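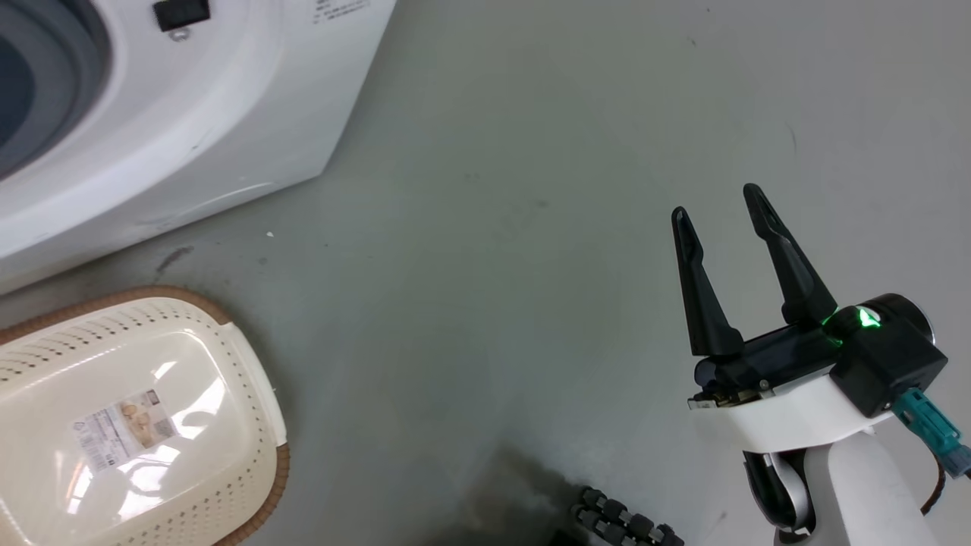 Lab Safety Walkthrough: Cognition and Creativity Lab, Dabbas Building

Inspection date: 15 November 2021
Inspected by: Lama Nasrallah
Accompanied by: Yasuo Sakamoto (lab manager)
Areas covered: Room 202, EEG prep room, participant waiting area, storage, utility room
Previous inspection: August

Ratings used: OK, Needs action, Not applicable. Comments are the inspector's unless initialed YS.

Section A. Entrances and walkways

A1. Main door opens fully and closes on its own. OK.

A2. Exit route from Room 202 to the stairwell clear. OK. The rolling whiteboard noted in August has been moved into the seminar room.

A3. Exit signs lit. Needs action. The sign by the waiting area flickers. Work order 536 is open with building services.
YS: I called again on the morning of the inspection. They have the part.

A4. Floor coverings flat, no raised edges. Needs action. Carpet tile outside the testing booth is lifting at one corner. Tape is not a permanent fix and has been there long enough to collect lint.

Section B. Testing booths

B1. Booth doors can be opened from the inside without a key. OK, both booths.

B2. Participant call button works. Booth 1 OK. Booth 2 needs action. The button has to be held down for a few seconds before the light comes on at the experimenter's desk. Do not run the long drawing task in Booth 2 until this is fixed.
YS: The Fuketti sessions have been moved to Booth 1.

B3. Ventilation running while booth is in use. OK.

B4. Chairs stable, casters locked. OK. One armrest in Booth 1 is loose. It can be tightened with the hex key in the top drawer.

B5. Participants told how to stop a session. OK. The wording is on the first page of the consent form and is repeated on screen before the word association task. I asked to see the script used for the improvisation study and it was also there.

B6. Seizure screening question asked before any flickering display. OK. Signed screening sheets were in the binder for the sessions I checked.

Section C. EEG equipment and prep

C1. Amplifier on its approved power supply. OK.

C2. No extension cords plugged into other extension cords. Needs action. The monitor and the lamp in the prep room share a strip that is plugged into a second strip behind the cabinet. Remove one.

C3. Electrode caps cleaned and disinfected after each participant. OK. The log is filled in and signed. Two entries have initials but no time. Please write the time.

C4. Disinfectant labeled and in date. Needs action. The large bottle is fine. The spray bottle next to the sink has a handwritten label with no date and no dilution.
YS: Emptied and relabeled before the inspector left.

C5. Blunt syringes for gel kept apart from other supplies and thrown out after use. OK.

C6. Gloves available in more than one size. OK, although mediums are nearly out.

C7. Skin allergy question asked before gel is applied. OK.

Section D. Laundry and utility room

D1. Participant towels washed separately from cleaning cloths. OK. The rule is posted on the door. New assistants should be shown it in person on their first day.

D2. Lint, dust and stored items kept away from appliances. OK.

D3. Water shutoff reachable. OK.

D4. Detergent stored closed and below eye level. Needs action. It was on the top shelf. Move it down.

D5. Clean towels stored in a covered container. OK.

Section E. Storage and art materials

E1. Shelves fixed to the wall. OK. The tall unit holding the Graltero task kits was anchored after the last inspection.

E2. Heavy items on lower shelves. Needs action. The boxes of modeling clay are on the second shelf from the top and are too heavy to lift down safely without a step stool.

E3. Markers, glue and paint are non-toxic and in original containers. OK for markers and glue. One jar of gray paint has no label. Throw it out.

E4. Craft knives counted out and counted back in. Needs action. There is a sign-out sheet but it stops in August. If the collage study is over, lock the knives away. If it is still running, use the sheet.
YS: Collage study has ended. Knives are in the locked cabinet.

Section F. Emergency information

F1. Emergency numbers posted beside each phone. Needs action. The card in the prep room gives the old security extension. The correct extension is 251.

F2. First aid kit stocked. OK. Replace the eye wash, which expires soon.

F3. Fire extinguisher tag current. OK.

F4. All staff who work alone with participants have done the safety training. Needs action. The two assistants who joined from the Brultside project have done the ethics module but not the safety one. They should not run evening sessions alone until it is complete.

Items to close first

B2, call button in Booth 2. Owner: YS.
C2, power strips in prep room. Owner: YS.
F1, phone card. Owner: YS.
F4, training for the Brultside assistants. Owner: YS to schedule, LN to confirm.

Remaining items can be closed by email with a short note or photo. Send to Lama Nasrallah and copy the building safety office. Signed copy kept in the red binder, Room 202.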